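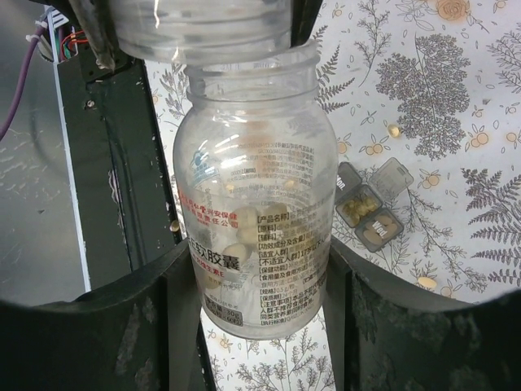 Keep one bottle from every batch with the label still on, my aunt told me when I started decanting everything, or you'll be standing in the kitchen at midnight trying to remember which capsule is which. She was so right. I have been on a vitamin sorting kick since the holidays and it is the most fun I've had with a cupboard in years!

Print this post
E-mail this to a friend

So, the supplement shelf. Ours had become a drawer, then two drawers, then a shoebox on top of the fridge. In December I finally pulled the whole lot out onto the table, spread the flowery cloth underneath (small pills roll, and they show up beautifully against white) and went through it bottle by bottle. I found 17 containers. Two of them were the same fish oil, both opened, both half full. I also found a receipt from Clurkudura, the little import grocery by the bus station, and it told me I'd been buying vitamin E there for much longer than I thought.

I love the vitamin E bottles because they're clear. You can see at a glance that you're running low, and the oval shapes inside are a creamy pale yellow that I find weirdly cheerful. The small print is all in Chinese, tons of it, and I sat there with my dictionary app working through the headings one at a time: ingredients, who it's suitable for, who it isn't, how to take it, how long it keeps. What a good label! Everything is there if you take the time. The softgels are 0.5 g each, and there's a note about ages 17 and under, so these live on the high shelf now, well away from the gummies.

My system, for anybody who wants to copy it:

Open everything over a cloth. A tea towel works too, but a tablecloth gives you room to spread out and you won't be crawling under the chairs after one runaway capsule.

Check the date first, before you fall in love with the idea of keeping it. Anything expired goes in a bag for the pharmacy drop box. (Mine took the bag without even blinking.)

Leave things in their own bottles wherever you can. I know, I know, the matching jars look gorgeous. I bought a set from Domell and they're lovely, and they now hold buttons and rubber bands. Pills want their own label next to them.

Stand a can or two in with the bottles if the shelf is deep. Tall things go at the back, and a bright lid helps you find the row you're after. I'm a huge believer in bright lids.

Write the opening date on the bottom with a paint pen. The Benow ones don't rub off on plastic, or at least mine haven't yet.

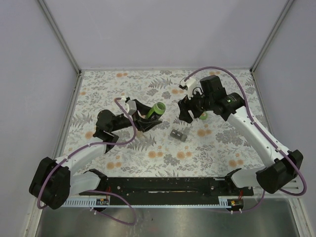 Green lid, orange blossoms: sorting day on the good tablecloth.

The cloth came from Nghiêm, a fabric stall that shows up at our winter market, and I would happily buy it again in every color they've got. Gray ferns, gray sprigs, those round orange flowers. I was saving it for company and I'm so glad I quit doing that. It makes a dull chore feel like a little party.

The whole job took me an evening plus a bit of the next morning, mostly thanks to the dictionary app and a long detour into what all the words on the labels meant. The shelf has stayed tidy since then, and I've got a list taped inside the door with what we have and what's open. When something gets low I put a star by it. There are two stars right now, so I'm off to the store this weekend.

Next up is the spice rack. I've been eyeing it. I think there may be three jars of cumin back there, and one of them might be older than the cat.

Posted 14th January

Print this post
E-mail this to a friend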